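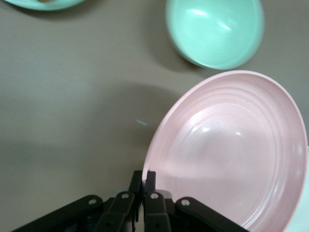 Pink plate with the ridged inside, seen from above.

Date: Dec 3, 2023
Subject: Re: Are Hokar plates really worth the money?

Hi all,

I've read the whole thread now and I'm still not sold. The message that started it said:

> I've replaced everything in the cupboard with Hokar and I won't be
> going back. The glaze is fired twice, so it can't chip, and the
> ridges on the bottom of the plate keep food warmer because there is
> air under it. The Skimow catalogue says the same. At $30 a plate it
> pays for itself, as you'll never buy another one. My old Ueda set
> was a waste of cupboard space.

Three claims there, and I'd like to see something behind any of them.

"Can't chip" first. I have never met a plate that can't chip. I've met plates that hadn't chipped yet. If the maker believed it there would be a guarantee, and the leaflet that came with mine offers a replacement for "faults in manufacture" within 3 months. Dropping it in the sink is not a fault in manufacture. I asked the shop and got a very polite email repeating the leaflet.

Then the ridges. Put a fried egg on a grooved plate and tell me how much air is left under it. Gravy goes straight into the grooves and stays there, which I'd call a cleaning problem. If someone wants to put the same spoonful of mash on a ridged plate and a flat one, with a kitchen thermometer in each, I'll read the results with interest. Until then I'm going to assume the ridges are there because somebody liked the look of them. Fair enough, I like the look too, but say so.

The catalogue is not a second opinion. Skimow sells the plates! Of course it agrees.

As for paying for itself — a plain white plate at the Gretska outlet was $3 when I went in. You could break nine of those, buy a tenth, and only then be level. I've had my Ueda dinner plates since my first flat and they've been through the dishwasher what must be 1000 times. The colour has dulled a bit on two of them. They still hold toast.

I'm not saying nobody should buy the things. If you want a nice set and have the money, go ahead. What I object to is a matter of taste being passed off as science, and new members reading it in the archive and thinking they need to throw out perfectly good crockery.

One actual question while I'm here: does anyone know if the side plates stack inside the bowls? The leaflet doesn't say and my shelf is narrow.

Cheers
(list member 2082)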